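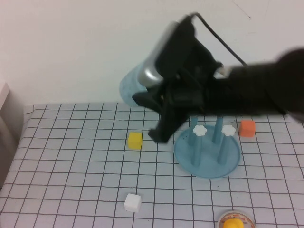 Bench lead wanted for our kitting shop (people who are nervous about robots very welcome)

Hi! I'm Domnica Sandu and I run the kitting floor at Previco. We put together boxes of small parts for other companies: craft sets, classroom sets, replacement bits for board games, that sort of thing. A customer sends us a list and a mountain of little pieces, and we turn it into 1000 identical boxes that all have the right things in the right pockets. I've done this work myself for a long time, and I still sit down at a bench when we're behind, so you'd be working for somebody who knows what your shoulders feel like at four in the afternoon.

I'm looking for 2 people. One is a bench lead for the early shift and the other is a packer who'd like to be trained up on the arms. If you're reading this and thinking you're somewhere between the two, write anyway and we'll sort it out.

So, the arms. We got our first one in September and it changed the place more than I expected, and in ways I didn't see coming. I figured it would just do the dull part and we'd carry on as before. What it does well is pick up one small piece and put it down in one particular spot, over and over, cubes especially. It's slower than Enikő (everything is slower than Enikő) but it doesn't mind the hundredth box. What it does badly is anything that has shifted a little, or is lying on top of something else, or is round and rolls. Somebody has to lay the pieces out for it, watch the first few goes, and decide when a near miss is good enough and when to hit stop.

That somebody used to be a packer who only packed. Now it's a packer who also sets up the table, keeps the grid cloth pulled flat, and keeps a log of what went wrong. A few of my folks love it. One told me straight out that she misses just putting things in boxes and chatting, and I get it! We kept two hand benches going for her and for anybody else who feels that way, and there are no plans to take them out. The fiddly jobs go there anyhow. I'd still take a person over a gripper for anything with a thread, a ribbon or a sticky back.

I should say something about jobs, since it's the first thing people ask me on the phone. We have 5 people on the early shift now and we had 5 before the arm came. What did go down is overtime. Some people were glad and some had been counting on that money, so we raised the base rate to make up part of the difference. Part of it, I'm not going to tell you it was all of it. If the extra hours are what you're after, we're probably the wrong shop for you and I'd rather say so here.

What you'd be doing as bench lead:

Getting the tables ready before the shift starts, with pieces laid out the way the job sheet shows.
Running the first boxes of every new job by hand, so you know what "right" looks like before the arm gets near it.
Teaching the arm new positions. You move it with a handheld controller and save each point. It takes an afternoon to learn and a few weeks to get comfortable.
Keeping the log. Plain sentences, please. "Dropped the small ones again, moved the stand over a bit, fine after that" is a great log entry.
Walking the hand benches and asking people how it's going, and then listening to what they say.
Deciding who swaps with whom. Nobody stays on arm watch for more than 2 hours at a stretch. Staring at a machine is tiring in its own way, and I learned that one by doing it for a whole day.

As a packer in training, you'd start on the hand benches, then sit next to Sizwe Venter for a while. Sizwe came to us from a bakery and had never touched anything like this, and he's now the one I call when the arm stops dead in the middle of a job. He's patient. He'll also make you write your own notes, because he says nobody can read his.

You don't need a degree, and you don't need to code. Good hands help, and so does decent close-up eyesight (glasses are fine, half of us wear them). I do care a lot about whether you'll speak up. If a setup looks wrong to you on your first morning, I want to hear it before the job runs. Last fall we packed 313 boxes with the pieces in the wrong pockets, and the new person at the table had noticed and figured it must be on purpose. We opened every one of them up again by hand. It was a long evening, and I bought a lot of pizza.

The safety side: the arm runs slowly when there are people near it, there's a stop button within reach of every seat, and long hair gets tied back. Hands stay off the table while it's moving, even if a piece is about to fall on the floor. Let it fall!

Early shift is six to two with a paid half-hour break. The lunchroom has windows and a real stove. Parking is free, and the bus stops at the end of our street. Both jobs are permanent after the trial period, and training hours are paid at the full rate from your first day.

To apply, send me a few lines about work you've done with your hands. It can be paid or not: sewing, fixing bikes, icing cakes, model trains, whatever it is. A résumé is fine but I'll read the few lines first. Tell me which job you're after and whether mornings really work for you. Then you'd come in for a paid half day, do some boxes with us, have a go with the controller if you feel like it, and ask the crew anything you want while I'm out of the room.

Please get your note to me at Previco, attention Domnica, or drop it off at the front desk and ask for Asger Thygesen, who'll walk it back to me. If you'd like to look around before deciding, tell him that too and we'll find you a morning.

Posted 2019-01-19. Open until both spots are filled.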